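Home | Issues | Authors | Subscribe
Search this journal Go

4. What people keep, and where they keep it

I'll admit I came to this part of the project with the wrong question. I wanted to know how much jewellery people owned, and after two interviews in Kornurwood I gave up on that, as it made everyone feel like I was from the insurance company. So I started asking where things were stored, and suddenly I couldn't get anybody to stop talking!

We ended up with 800 storage places described across the Kornurwood and Robles households (a drawer counts once, even if the person insisted it was really four drawers). I sorted them into eight groups, and Ojārs Lepik sorted them again without seeing mine. We disagreed mostly over tins. Ojārs thinks a biscuit tin is a box. I think a biscuit tin is its own thing, and I've kept it separate here, with his objection noted.

The pattern I like best has to do with beads. People who were quite careful with chains and rings – little pouches, folded tissue, the works – would drop beaded pieces straight in with everything else. One woman in Robles told me beads "look after themselves", and I heard versions of that in both towns. Strung pieces were also the ones most often handed down while the giver was still alive, usually over a cup of tea and without much ceremony.

Colour came up more than I'd planned for. Red was a favourite for boxes, and several people linked it to a grandmother's box, whether or not they still had hers. I haven't tried to make a theory of it. The bed came up a lot too, as the place where a box gets opened and gone through (Figure 4), usually with the bedroom door shut. Dressing tables hardly featured, which surprised me after all the reading I'd done on them for Section 2.

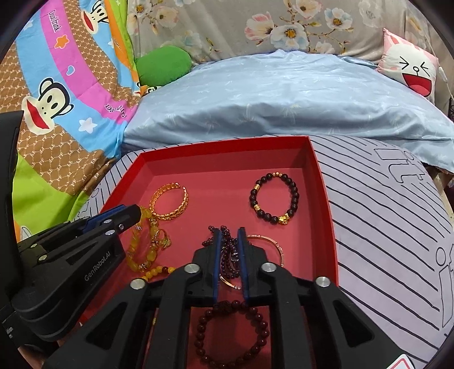
Figure 4. Beaded bracelet and open red box, on a bed.

Sorting sessions ran longer than the interviews themselves. I'd allowed an hour and often left at dinnertime, with my notes in a mess and the kettle on again. Section 5 goes through what people said while they sorted, starting with the Brimon sisters, who didn't agree on a single piece.

Contact the editors | Copyright Zosen Press | Back to top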